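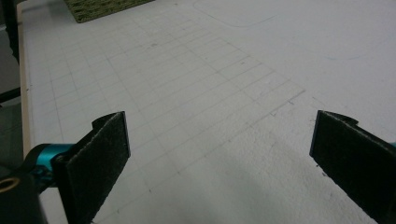

Une règle que personne ne vérifie n'est qu'un souhait, m'écrit un lecteur à propos de mon billet sur les guides de bonnes pratiques en robotique. Je lui donne raison à moitié. Le guide Trellovari, par exemple, tient en 18 pages et j'en garderais deux.

Publié le 4 mai 2020 par l'auteur du blog
Imprimer | Envoyer par e-mail

Mon reproche est simple : on y trouve « manipuler avec soin », « geste naturel », « vitesse raisonnable ». Raisonnable pour qui ? Deux opérateurs de bonne foi liront cela de deux façons, et le jeu de démonstrations s'en ressentira. Chez Wilby, on m'annonce 1 885 essais « conformes ». Conformes à quoi, je n'ai pas réussi à le savoir — on m'a renvoyé au guide.

Prenez le textile, que tout le monde cite comme cas facile. Une pince à chaque bout du tissu, très bien. Mais à quelle distance du bord ? Faut-il tendre avant de soulever ? Le texte n'en dit rien, alors qu'il consacre une page entière au nom des fichiers. 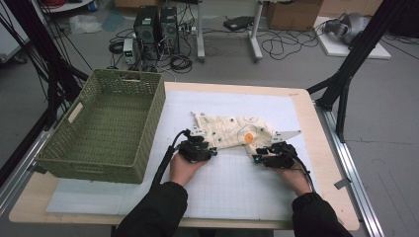
Ce que je garderais

La règle sur les essais ratés : on les conserve et on les marque comme tels. Et celle qui demande de noter l'état de départ du plan de travail avant chaque série. Le reste attendra la révision promise pour août, à laquelle je crois modérément.

Ce site utilise des cookies. En poursuivant votre navigation, vous en acceptez l'usage.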